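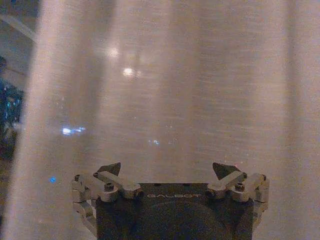

Looking after your ultrasound therapy unit - notes for the afternoon session, Pramby clinic

Good afternoon, everybody, and thank you for giving up part of your lunch break (I can see a few sandwiches still going, please carry on!). I'm Johanna Mayrhofer, and I've been asked to talk about the everyday care of the therapy units, mostly the little things that slip when the waiting list is long.

Start with the treatment head. Wipe the gel off after every single patient, before it has had time to dry round the rim. A soft cloth and the cleaner named in your manual will do nicely - please don't reach for whatever happens to be under the sink. I did that myself once, years ago, and the plastic went cloudy and stayed that way.

Then the cable. Run it through your fingers from one end to the other each morning, feeling for nicks or stiff places, and have a good look where it goes into the head. Hang it in a wide loop when you've finished. I know how tempting it is to wind it tightly round the handle!

(Pause. Ask who keeps a log book. Annelies Moser has offered to pass hers round.)

The water test. Turn the head face up, put a few drops of water on it and switch on briefly at low output, going by your own manual. You want to see the water stir. It tells you the head is giving something out, but it doesn't tell you how much, so it can't stand in for the yearly output check. Fabian Riedl looks after the bookings for that, and he'd like 30 days' notice, please.

Now, the Clotance units. Room 2 has the older one, and its timer dial is rather stiff. Let it run right down to zero by itself, don't force it back. If it sticks, put the label on, move your patient to another room and tell Fabian the same day.

Gel bottles: date them when you open them, never top up an old one, and leave the warmer lid closed. Burgi Ortner has the new labels at reception.

Questions - allow 17 minutes. If the one about home-use machines comes up again, say we'll cover it in March with Annelies Hubmann, and leave the sign-up sheet by the door.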